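Irnel Printed Drinks Coaster, Bulk Pack
Item 508

Absorbent pressed-board coaster, 4 mm thick, printed one side in a single colour. Supplied flat in cartons of 50. Minimum order is one carton per design.
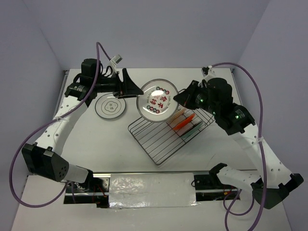
Can the reverse be printed as well?
Reverse printing is available on orders of 17 cartons or more, in the same ink colour as the front.

Artwork must be supplied as vector files. Proofs are sent by email before printing starts.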